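4 min read

Print this entry | E-mail this entry

20th October

Rain, so no gutters. Spent the morning watching a simulated robot fail to clean up after a simulated slob, and I've had worse mornings.

Gerardo Bianchini has been after me for weeks to look at the practice house. He works for Hellum, over in Hivcombe, where they are teaching software to do chores in a make-believe home before anyone lets it near a real one. His thinking is that I ran the housekeeping floor at a hotel until my knees gave notice, so I ought to have opinions about beds. I have opinions about everything. He could have asked me about soup.

So he sent me a login and a list of jobs, and I sat down with coffee and the cat and graded a machine. First job on the list: clear the bed and pick up off the floor.

My first thought was that I'd have given this room to a trainee on her first day. Blanket on, three things lying on top of it, pillow slumped at the head end, something brown on the floor by the wall that might be a slipper. Five minutes, including the sigh.

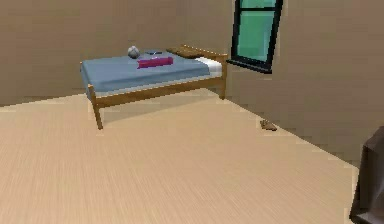
Can a robot make a bed yet?

Not one I'd hire. It can pick up a hard object and put it down where it's told, and on a good day it can drag a blanket in the proper direction, but corners and smoothing are still beyond anything I've been shown.

Gerardo gave me a longer version of that over the phone. Cloth is the trouble. A box is the same box wherever you put it, while a blanket is a different shape each time you touch it, and the software has to work out all over again what it's got hold of. I told him I've had employees with the same problem.

The log says the software tried the bed 1135 times before I ever logged in. I asked how many of those would have passed inspection at the hotel and he changed the subject to computing costs. I watched 20 of the attempts myself. In 3 of them it cleared everything off the blanket, and I wrote "good" in the comment box and felt oddly proud. In one it put the pink thing on the floor, went looking for the pink thing, and put it back on the bed. I wrote "teenager." Gerardo says the comment box is read by engineers and could I please be specific. I changed it to "my teenager."

What bothers me more than the cloth is the judgment. "Clear the bed" sounds simple until you ask clear it to where. In a hotel room you learn fast that what looks like junk to you is somebody's whole vacation. You line it up neat on the desk and you never, ever throw out a scrap of paper. The machine has no such fear of God in it. Tell it to clear and it will clear the phone, the book, the dentures. I wrote Gerardo a long paragraph on dentures.

Broke for lunch. Leftover lentils. Remo Russo called to say the mower part is in at the store and would I come get it before he sells it to somebody nicer. His cousin bought a Driko back in July, one of those round floor sweepers, and Remo reports that it does a fine job of the middle of the room. The dirt in his cousin's house has moved to the edges, where it is thriving. I said that was how my late husband swept too.

After lunch, the second job: tidy the living room and "see to the bathroom," which is just how a person would say it and just what a machine can't stand. See to what? With me it means the bowl, the floor behind the bowl, and whatever people have piled on top of the tank. I asked Gerardo which of those the software had in mind and he said it was currently working on getting through the door.
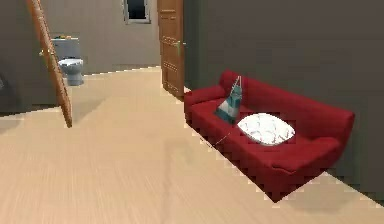 I put in a word about pillows while I was at it. Anybody can fluff one. The skill is knowing when to leave it alone, and I'd have docked the machine for moving a cushion two inches left, then two inches right, then back, for as long as I had patience to watch. I did that myself the week my sister was due to visit, but I at least knew I was nervous.

Then the ladder. A good housekeeper sees a ladder in a room and asks who is using it before she lays a hand on it. I put that in the comment box in capital letters. Gerardo wrote back that asking questions is on the plan for next year. I'm glad it's on somebody's plan.

Final grade, since he insisted on one: promising, slow, don't leave it alone with guests. He wanted a number and I wouldn't give him one. Logged off at four, went upstairs, and found my own bed unmade with the cat in it. Left it.

Must pick up mower part. Must call about the gutters if it's dry.

Comments

Bohdan Nechyporuk: I fix packing machines for a living and it's the same on the shop floor. Rigid boxes, all day long, no complaints. Give it a floppy bag and you'll want a person standing there.

Gianni Ruggiero: My mother would have failed it on the pillow alone.

Ermanno Gatti: We have a sweeper like the cousin's. You have to move all the chairs first, and by then you've done the hard part. Did you get the mower going?

Print this entry | E-mail this entry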